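Zu Besuch bei Vulus in Prunuvdale: Demonstrationen am Fließband

Der Kaffee bei Vulus kommt aus einem Vollautomaten, und der hatte am Morgen unseres Besuchs eine Störung. Das Robotik-Labor im dritten Stock nahm es mit Fassung. Man bat uns, Tee zu trinken und über Automatisierung trotzdem gut zu schreiben.

Wer sich unter einem Robotik-Labor Ölgeruch und Sicherheitszäune vorstellt, wird in Prunuvdale enttäuscht. Es riecht nach Teppichboden. Die Arme, um die es an diesem Vormittag ging, existieren in der Simulation, und gesteuert werden sie von Menschen, die mit einem Eingabegerät auf Bürostühlen sitzen und dabei die Zunge zwischen die Zähne klemmen. Jede Bewegung wird mitgeschnitten und landet als Demonstration im Datensatz Ongart, aus dem ein Modell später lernen soll, wie man Dinge greift und wieder loslässt. Das Loslassen ist laut Wiroj Suksawat, der die Gruppe leitet, das größere Drama.

Elf Leute arbeiten in zwei Schichten. Die Vorgabe liegt bei 40 brauchbaren Durchgängen pro Person und Tag, wobei das Wort »brauchbar« im Haus mit einer gewissen Leidenschaft diskutiert wird. Zögern darf man, zittern auch. Den Arm zweimal im Kreis fahren, weil man gerade aus dem Fenster schaut, darf man nicht.

Auf den Monitoren läuft mit, was die Kamera am Greifer sieht.
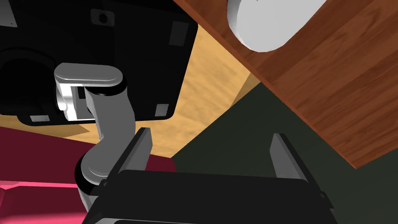
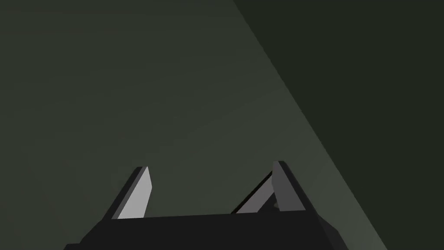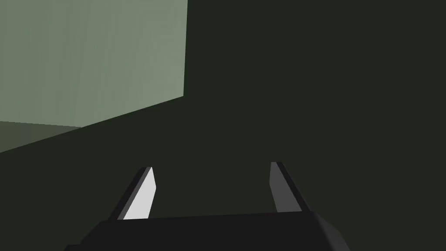 In allen drei Ansichten ist der Greifer offen und leer.

Uthai Nilsuwan sitzt am Ende der Kette und sichtet. Er spult durch die Aufnahmen, schneidet Leerlauf weg und vergibt Noten von eins bis drei. An einem guten Tag schafft er 220 Durchgänge, an einem schlechten diskutiert er mit der Frühschicht. Seine Notizen sind knapp. »Zu hastig« stand da mehrfach, einmal auch nur »warum«.

Ich durfte selbst ran. Mein erster Versuch endete mit dem Arm in einer Haltung, die ich von meinem Rücken nach Umzügen kenne. Beim zweiten drückte ich zu früh zu und griff mit großer Entschlossenheit Luft. Der dritte gelang, dauerte aber so lange, dass Nilsuwan zwischendurch ein Telefonat führte. Note drei, die schlechteste. Ob er die Aufnahme behalten hat, wollte er nicht sagen.

Nach dem Mittagessen gab es noch einen Vortrag über Voltley, die hauseigene Software zum Aufzeichnen und Verwalten der Durchgänge. Zwanzig Minuten waren angekündigt, der Beamer brauchte allein die Hälfte davon. Interessant war die Frage aus dem Publikum, ob man nicht einfach Zufallsbewegungen sammeln könne, das sei doch billiger. Suksawat meinte, das habe man probiert, und klickte zur nächsten Folie.

Im Oktober soll der Datensatz in die nächste Runde gehen, dann mit neuen Aufgaben und hoffentlich neuen Stühlen. Besuchergruppen melden sich am Empfang im Erdgeschoss, der Aufzug hält nur mit Karte.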